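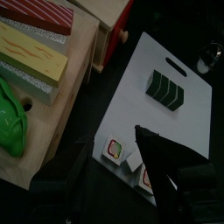 Skavby play sushi set: six months with two kids

I bought this for my daughter's birthday after Nelly Cusi from our playgroup talked it up for a whole Saturday, and I've stepped on enough of it by now to have opinions!

First, the good stuff. The white cutting board is my favorite part. It has an oval slot at one end for a handle, so my five-year-old can carry it like a waiter (she takes this very seriously). The sushi rolls are cute too, little white blocks with rings of red, green and yellow on the cut face. Flip one over and you've got a plain white cube, which my son serves as "rice cake" and charges extra for.

Then there's the green one that comes in four thick slices. I say cucumber, the kids say pickle, and my mother-in-law is sure it's zucchini. Whatever it is, they press it back together and chop it again, over and over, usually at 6 in the morning while I'm looking for coffee.

My complaints are small. The rolls are little enough to vanish under the couch, and I'd have loved a storage bag. I also wish the green piece were a brighter shade, because it looks kind of gloomy next to the rolls.

We had the Kerby picnic set before this and it got maybe a week of love before it went in the closet. The sushi comes out almost every day. I'd buy it again, and I'm already eyeing the Kaneko tea set for January.

5 stars from my daughter, 4 from me until I find that missing roll.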